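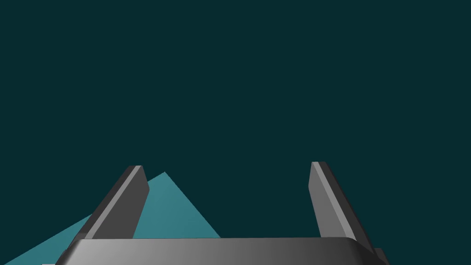
# 휠 밸런싱

**휠 밸런싱**(wheel balancing)은 타이어와 휠을 결합한 회전체의 질량 분포를 측정하고, 림에 보정용 추를 부착하여 불균형을 허용 한계 안으로 줄이는 정비 작업이다. 국내 정비 현장에서는 '휠 밸런스' 또는 '바란스'라고도 부른다. 차축에 대한 바퀴의 각도를 조정하는 휠 얼라인먼트와는 별개의 작업이며, 사용하는 장비와 측정 대상이 서로 다르다.

## 개요

타이어는 고무, 코드, 비드 와이어 등 여러 재료를 겹쳐 가황한 제품으로, 원주 방향의 질량이 완전히 균일하지 않다. 트레드와 카커스의 접합부는 다른 부위보다 두껍고, 휠 역시 밸브 구멍과 스포크 형상, 주조 공차로 인해 무게중심이 회전축에서 미세하게 벗어난다. 두 부품을 조립하면 각각의 편차가 합성되어 조립체 전체의 불균형으로 나타난다.

불균형의 크기는 질량과 회전 반지름의 곱으로 정의하며, 단위로는 그램밀리미터(g·mm)를 쓴다. 승용차용 밸런싱 기계는 작업자가 입력한 림 지름을 바탕으로 이 값을 추의 질량으로 환산하여 그램 단위로 표시한다. 같은 불균형이라도 추를 부착하는 반지름이 작아지면 필요한 추는 무거워진다.

불균형 질량이 만드는 원심력은 회전 각속도의 제곱에 비례한다. 따라서 저속에서는 감지되지 않던 불균형이 고속에서 뚜렷한 진동으로 나타난다. 승용차에서는 바퀴의 회전 주파수가 현가장치의 공진 영역에 접근할 때 진동이 가장 크며, 시속 100 km 부근의 정속 주행이 증상 확인에 흔히 이용된다.

## 불균형의 종류

### 정적 불균형

조립체의 무게중심이 회전축에서 벗어난 상태이다. 마찰이 작은 수평축에 바퀴를 걸어 두면 무거운 쪽이 아래로 내려와 멈추므로, 회전시키지 않고도 검출할 수 있다. 주행 중에는 바퀴를 상하로 흔드는 힘을 발생시키며, 바닥과 좌석에서 진동이 느껴지는 원인이 된다.

정적 불균형만을 보정할 때에는 하나의 평면에 추를 부착한다. 이 방식을 단면 밸런싱이라고 하며, 폭이 좁은 이륜차용 휠에 주로 적용한다.

### 우력 불균형

무게중심은 회전축 위에 있으나 관성주축이 회전축과 기울어져 교차하는 상태이다. 림의 안쪽과 바깥쪽에 크기가 같은 편심 질량이 서로 반대 위상으로 놓인 경우가 전형적이다. 정지 상태에서는 나타나지 않고 회전할 때에만 모멘트를 발생시킨다. 조향륜에서는 킹핀축을 중심으로 바퀴가 좌우로 떨리는 시미(shimmy)를 유발하며, 이 떨림은 조향 휠로 전달된다.

### 동적 불균형

정적 불균형과 우력 불균형이 함께 존재하는 일반적인 상태이다. 실제 조립체의 불균형은 대부분 여기에 속한다. 보정에는 축 방향으로 떨어진 2개의 보정면이 필요하며, 승용차용 휠에서는 림의 안쪽 면과 바깥쪽 면을 보정면으로 사용한다.

## 측정 장비

### 탈착식 밸런싱 기계

바퀴를 차량에서 분리하여 기계의 수평축에 고정한 뒤 회전시키는 방식으로, 오늘날 정비업소에서 가장 널리 쓰인다. 축의 지지부에 설치된 압전 센서가 회전 중 발생하는 힘을 측정하고, 회전각 검출기가 그 위상을 기록한다. 연산부는 두 신호로부터 각 보정면에 필요한 질량과 각도를 계산한다.

측정 전에 기계로부터 림까지의 거리, 림 폭, 림 지름을 입력해야 한다. 초기의 기계에서는 눈금자와 캘리퍼스로 읽은 값을 손으로 입력하였고, 이후 측정 암을 림에 접촉시켜 값을 자동으로 읽는 방식이 보급되었다. 레이저나 초음파로 림 윤곽을 측정하는 비접촉식 기종도 있다.

### 차상식 밸런싱 기계

바퀴를 차량에 장착한 채로 회전시켜 측정하는 방식이다. 허브, 브레이크 디스크, 체결 볼트를 포함한 회전부 전체의 불균형을 보정할 수 있다는 점이 특징이다. 다만 보정 후 휠의 체결 위치를 바꾸면 보정 결과가 유지되지 않으며, 구동륜에서는 차동장치에 무리가 가지 않도록 별도의 주의가 필요하다.

### 하중 롤러 부가형

탈착식 기계에 롤러를 추가하여 타이어를 일정한 힘으로 누르면서 회전시키는 형식이다. 질량 불균형 외에 타이어의 반지름 방향 힘 변동(radial force variation, RFV)을 측정할 수 있다. RFV는 타이어 강성의 불균일에서 비롯되므로 추를 부착해도 제거되지 않는다.

## 보정용 추

추의 재료로는 과거 납이 널리 쓰였으나, 도로에 떨어진 납의 환경 오염 문제로 여러 나라에서 사용이 제한되었다. 대체 재료로는 아연 합금과 강철이 쓰인다. 두 재료 모두 납보다 밀도가 낮아 같은 질량에서 부피가 커지며, 강철은 부식을 막기 위한 도금이나 도장을 필요로 한다.

부착 방식에 따른 구분은 다음과 같다.

| 구분 | 부착 위치 | 특징 |
|---|---|---|
| 클립식 | 림 플랜지 | 탈락 저항이 크고 부착이 빠르다. 플랜지 형상에 맞는 클립을 선택해야 하며 표면에 흠집을 남길 수 있다. |
| 접착식 | 림 안쪽 원통면 | 외부에서 잘 보이지 않는다. 접착면의 세척 상태가 유지력을 좌우한다. |
| 내부 충전식 | 타이어 내부 공간 | 입자 또는 액상 재료를 넣는다. 주로 대형차에 쓰이며 밸브 코어의 막힘에 유의해야 한다. |

접착식 추를 사용할 경우 브레이크 캘리퍼와의 간극을 확인해야 한다. 간극이 부족하면 회전 중 추가 캘리퍼에 닿아 떨어지거나 림을 손상시킨다.

## 작업 절차

1. 바퀴를 분리하고 기존의 추를 모두 제거한다. 트레드 홈의 돌과 림 안쪽의 진흙을 털어낸다.
2. 타이어 공기압을 규정값으로 맞춘다.
3. 허브 구멍에 맞는 콘을 선택하여 바퀴를 기계 축에 고정한다.
4. 림의 치수를 입력하고 추의 종류와 부착 위치에 해당하는 모드를 선택한다.
5. 안전 덮개를 닫고 회전시켜 불균형량을 측정한다.
6. 표시된 각도에서 바퀴를 멈추고 지정된 질량의 추를 부착한다.
7. 다시 회전시켜 잔류 불균형을 확인한다.
8. 바퀴를 차량에 장착하고 규정 토크로 체결한다.

재측정에서 잔류값이 표시되면 추의 각도 오차를 먼저 점검한다. 잔류값의 위치가 부착한 추에서 직각에 가까운 방향으로 나타날 때에는 각도가 어긋난 경우가 많다. 추를 계속 덧붙이면 총질량만 늘어나므로, 기존 추를 떼고 처음부터 다시 측정하는 편이 권장된다.

## 오차 요인

### 중심 맞춤 오차

가장 빈번한 오차 요인은 바퀴의 중심이 기계 축과 일치하지 않는 것이다. 콘의 크기가 맞지 않거나 허브 구멍에 부식물이 남아 있으면 바퀴가 편심된 상태로 고정되고, 기계는 그 편심을 불균형으로 판독한다. 이를 확인하려면 측정을 마친 바퀴의 고정을 풀고 축에 대해 반 바퀴 돌려 다시 고정한 다음 재측정한다. 두 측정값의 차이가 크면 중심 맞춤에 문제가 있는 것으로 판단한다.

애프터마켓 휠은 여러 차종에 대응하도록 허브 구멍을 크게 가공한 제품이 많다. 차량 허브와의 틈새를 메우는 허브 링을 생략하면 기계에서 균형이 맞은 바퀴라도 장착 후에 진동할 수 있다.

### 표시 반올림

상당수의 기계는 일정값 이하의 잔류 불균형을 영으로 표시한다. 작업 속도를 높이고 불필요한 추의 사용을 줄이기 위한 기능이며, 필요한 경우 해제하여 실제 잔류값을 볼 수 있다. 진동에 민감한 차량에서는 이 기능을 끄고 작업하기도 한다.

### 플랫 스폿

장기간 주차한 차량의 타이어는 접지부가 일시적으로 평평해진다. 이 상태로 측정하거나 시험 주행하면 불균형과 유사한 증상이 나타난다. 일시적 변형은 주행으로 타이어 온도가 오르면 대개 회복되지만, 급제동으로 트레드가 국부적으로 마모된 경우에는 회복되지 않는다.

## 매칭 조립

타이어와 휠의 편차가 서로 상쇄되도록 상대 위치를 정하여 조립하는 방법을 매칭 조립이라고 한다. 타이어 측면에 표시된 점을 기준으로 하며, 표시의 의미는 제조사에 따라 다를 수 있다. 통상 노란색 점은 타이어의 가장 가벼운 부위를 나타내고 밸브 위치에 맞춘다. 붉은색 점은 반지름 방향 힘 변동이 최대인 부위를 나타내며, 휠에 최저 반지름 위치가 표시되어 있을 때 그 위치에 맞춘다.

점이 지워졌거나 표시가 없는 경우에는 타이어를 림 위에서 돌려 가며 불균형량을 비교한다. 매칭 조립을 하면 보정용 추의 총량을 줄일 수 있으나, 비드를 분리하고 다시 안착시키는 작업이 추가된다.

## 실시 시기

밸런싱은 타이어를 새로 장착하거나 림에서 분리했다가 다시 조립할 때마다 실시한다. 펑크 수리용 패치를 부착한 경우와 공기압 감지 센서를 교체한 경우도 마찬가지이다. 연석이나 노면 구멍에 강하게 충돌한 뒤에는 추의 탈락 여부와 함께 림의 변형을 점검한다.

정기 점검 주기는 차량 제조사와 타이어 판매업체에 따라 다르다. 타이어 유통업체 Cirnico의 장착 지침은 신품 장착 후 2,000 km를 주행한 시점에 잔류 불균형을 재측정하도록 정하고 있다. 휠 제조업체 Sorkico는 단조 휠 설명서에서 클립식 추의 사용을 금하고 접착식 추만을 허용한다.

## 상용 장비의 예

Zirkum은 탈착식 밸런싱 기계의 제품군으로, 측정 암과 비접촉식 림 윤곽 측정부를 선택 사양으로 둔다. 스포크가 있는 휠에 접착식 추를 쓸 때에는 필요한 질량을 2개의 추로 나누어 스포크 뒤쪽에 배치하는 분할 모드를 지원한다. 분할된 추의 질량은 두 원심력 벡터의 합이 원래 필요한 벡터와 같도록 계산되므로, 산술적 합은 단일 추의 질량보다 크다.

Dela Peña는 하중 롤러 부가형 장비의 상표명이다. 질량 불균형과 RFV의 1차 성분을 따로 표시하며, 타이어와 림의 권장 상대 각도를 출력한다. 롤러의 하중은 타이어의 하중 지수에 따라 설정한다.

## 진동의 감별

밸런싱 후에도 진동이 남는다면 다른 원인을 검토해야 한다. 불균형에 의한 진동은 차속에 따라 주파수가 변하고, 변속단이나 엔진 회전수의 영향을 받지 않는다. 구동축에서 발생한 진동은 가속할 때 커지는 경향이 있으며, 브레이크 디스크의 두께 편차에 의한 진동은 제동할 때 나타난다.

림의 흔들림은 다이얼 게이지로 측정한다. 게이지를 비드 시트에 대면 반지름 방향의 흔들림을, 플랜지 측면에 대면 축 방향의 흔들림을 읽을 수 있다. 제조사가 정한 한계를 넘는 림은 질량 균형이 맞더라도 진동을 일으키므로 교정하거나 교체한다. 허브 베어링의 유격과 타이로드 엔드의 마모는 작은 불균형에 의한 떨림을 증폭시키며, 조향륜의 시미가 반복되는 차량에서 우선적으로 점검하는 항목이다.

## 같이 보기

- 휠 얼라인먼트
- 타이어 위치 교환
- 타이어 공기압 감시 장치
- 휠 오프셋
- 스프링 하 질량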